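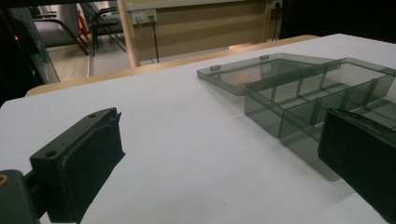 Smoke-gray divider box, lid open, on the white table.

November, a bit after 4 pm

Okay, the fastener drawer. I have been putting this off since the summer and today I finally lost patience when I went looking for an M3 washer and came back with a picture hook and a dead coin cell. So the drawer is getting retired and the small stuff is moving into divider boxes, the see-through smoky kind with the hinged lid. I like these because the lid goes all the way back and lies flat on the table, and then you can use it as a tray for whatever you're sorting (the raised edge is low but it does stop a rolling nut, mostly).

Muireann Sheehan came by while I was setting up and had opinions, as she should, it was her drawer before it was mine. She wants everything sorted by thread first and length second. I had been going to do it by head type. We argued for a while and she won - when you're at the bench with a tapped hole in front of you, the thread is the thing you already know. Fine. Thread first.

Notes on the dividers, because I know I'll forget:

- They slide in from the top and the slots have some slop. Short screws are no trouble. Thin washers will creep under the divider if you tip the box, so washers go in the cells with the fixed walls.
- Don't force a divider in on a slant. I cracked one on the last box that way and the spare ones are all different heights.
- The tint makes the contents hard to read from the side. Labels go on the lid, facing up, and a second set on the end you see when the box is on the shelf.
- Close both clasps before you pick it up. Yes, both. I'm writing this for me as much as anybody.

The labels are a whole separate job. The Jatlow labeler is out of tape and the handwritten ones from last year have gone fuzzy at the corners and picked up lint. I've put tape on the order with Bataineh, line item 2678, along with two more boxes in the same size. If they're out of stock please don't let them swap in the bigger one! It won't fit the Trirnberg shelf with the lid clearance we need, and I don't want to redo the shelf pins again.

Small argument with myself about the odd stuff. There are always leftovers: one-off standoffs, a few imperial screws that came with the Simier enclosure, springs from who knows where. Last time I gave every oddball its own cell and ended up with 14 cells holding next to nothing. This time the imperial ones get one cell, springs get one cell, and the rest goes in a jar. If the jar fills up we can talk about it.

Sorting order for tomorrow, then: M3 first (we go through it fastest), then M4, then M2, then whatever is still in the bottom of the drawer. I'd guess roughly two hours if the phone stays quiet. I want to do it at the white table and keep off the bench, small black screws show up so much better on it, and the rim along the far side has saved me from crawling around on the floor more than once.

Still to do: find the good tweezers, ask Muireann if she wants the old drawer inserts back, and check whether anyone else has a stash of M3 nuts hiding in a coat pocket. I had nine in mine.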